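5/13/21

The Elldale Playhouse will present its spring studio production, *The Long Table*, as a recorded stream followed by a live discussion with the company. I serve as education coordinator for the Playhouse and keep this blog as a record of the work we do with schools and families. The official announcement has already gone to subscribers. What follows is a longer account of how the production was prepared, what teachers may expect from it, and what the staff has learned from a season spent largely outside our own building.

*The Long Table* is a one-act play for audiences aged eight and up. It concerns a family that runs a boarding house in a river town, and the quarrel that follows when one of the boarders is asked to leave. The script was developed in our writing program over two seasons. It was read aloud for the first time last November, on a video call, with the cast in their own homes and the stage directions read by the assistant director. The running time at that reading was much too long. The playwright removed one subplot about a lost dog and combined two of the boarders into a single part, and the play is stronger for both changes.

The production is a joint effort with the Mowat Youth Theatre, which has lent us its rehearsal hall and several of its older students. The two companies have shared costumes for many years but had never before shared a stage. The agreement between us provides that each company may stream the recording to its own subscribers, and that schools in either district may request it without charge through the end of the term.

**Rehearsals**

Rehearsals began by video call and moved to the Mowat hall once the two boards had approved a common set of health rules. Actors worked in masks until the final week. Marks were placed on the floor to keep the company at a proper distance, and the director staged the dinner scenes with the family along one side of the table only, facing the audience. This arrangement was adopted out of necessity. It will remain in any future staging, as it gives the younger viewer a clear look at every face while the argument builds.

The younger members of the company adjusted to masks more readily than the adults did. Their diction improved. Several teachers who sat in on rehearsals by video remarked that they could follow every line, which has not always been true of our studio work. We intend to keep the articulation exercises that the vocal coach introduced this spring, and I will post them here in a separate entry for drama teachers who wish to use them.

Music for the play is provided by a single accordion, played offstage. There was some discussion of adding a fiddle for the closing scene, and the decision was made to leave the score as it stood.
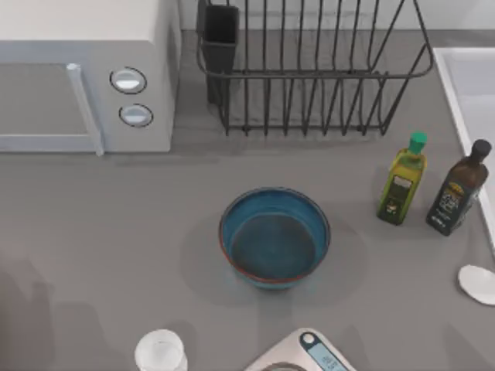

*Countertop with microwave, viewed from overhead.*

**The Recording**

The play was recorded over two days without an audience. Our own studio seats 153 and has served the Playhouse well, but its ceiling is low and its lighting positions are few. The Gonano Auditorium in Skernbridge offered the use of its stage at a reduced rate, and its house staff remained on duty throughout. With 169 seats standing empty in front of them, the actors were asked to play to the back row exactly as they would on an opening night. I believe the recording shows that they did so.

Each scene was played through in full at least once before any shorter portion was repeated. The director felt strongly on this point. Children who come to the theater through a screen should still see a performance that holds together from one end to the other, with the small hesitations and recoveries that belong to live playing. One such recovery, in the scene with the telegram, has been kept in the final version.

The sound required more attention than we had planned for. The first day's recording picked up the ventilation system, and part of the second morning was spent finding a setting that the building engineer and the sound operator could both accept. Schools that play the stream through classroom speakers should find the dialogue clear. Captions in English will be available, and a Spanish caption file is in preparation.

**Materials for Schools**

A study guide accompanies the production. It was written by the education department with advice from classroom teachers in Elldale and Skernbridge, and contains the following:

- a summary of the play and a short note on the history of boarding houses
- discussion questions for use before and after viewing
- a scene of four pages that students may read aloud in class
- a writing exercise in which students compose a letter from one character to another
- a list of further reading, arranged by grade

Teachers are free to copy any part of the guide for their own classes. We ask only that the scene not be performed for a paying audience without written permission from the Playhouse.

The discussion questions have been revised since the draft that some teachers received in the winter. The earlier set asked students to decide which member of the family was at fault. Teachers reported that this led very quickly to a vote, after which the conversation stopped. The new questions ask students to find the moment at which each character might have spoken differently, and to try those words aloud. This has worked well in the classes where it was tested, although it does require a full class period.

Parents have asked whether the play is suitable for children under eight. There is no violence and no strong language. One scene includes raised voices, and the ending leaves it uncertain whether the boarder will return. Families with younger children may wish to watch together and to talk about the ending afterward. The recommended age reflects the length of the play and the amount of dialogue more than any difficulty in the subject.

**The Live Discussion**

A discussion with members of the company will follow the first public stream. The director and the playwright will take part, joined by two of the student actors from Mowat. Questions may be submitted in advance through the Playhouse website or typed during the event, and a member of the education staff will read them to the panel. Questions from children will be taken first.

Past discussions of this kind have been held in the lobby, usually with a good part of the audience putting on coats. Attendance at the online discussions this season has been steadier, and the questions have been longer and more thoughtful. Viewers appear more willing to type a question than to raise a hand in a crowded room. For that reason the department has recommended that written questions be accepted at all future discussions, including those held in person. The recommendation is under review.

The discussion will not be recorded. The students' families were consulted on this matter, and their preference was respected.

**Access and Tickets**

Household access to the stream is offered on a pay-what-you-can basis. Subscribers will receive their link by email and need take no action. Other viewers may register on the website up to one hour before the stream begins. Each link is valid for a single household and may be used on one device at a time. Viewers who experience difficulty should write to the box office, which will be staffed during the stream and for one hour afterward.

Schools should request access through the education department and not through the box office, as the school link remains open for a longer period and includes the study guide. Requests are answered in the order received. Home-school groups are treated as schools for this purpose.

**Looking Ahead**

No decision has been made on when the Playhouse will again seat an audience in the studio. The building has been inspected, the air filters have been replaced, and a reduced seating plan has been drawn up — these steps allow us to reopen at short notice, but they do not set a date. The summer workshops will be held outdoors where weather permits and online where it does not. Registration for those workshops will be announced separately.

A second joint production with Mowat is under discussion. Both companies have expressed interest in a touring piece small enough to travel in one van and play in a school gymnasium. The playwright has been asked to prepare an outline, and the education department will invite comments from teachers before any script is commissioned. Teachers who wish to be included may leave a note below this entry with the name of their school and the grades they teach.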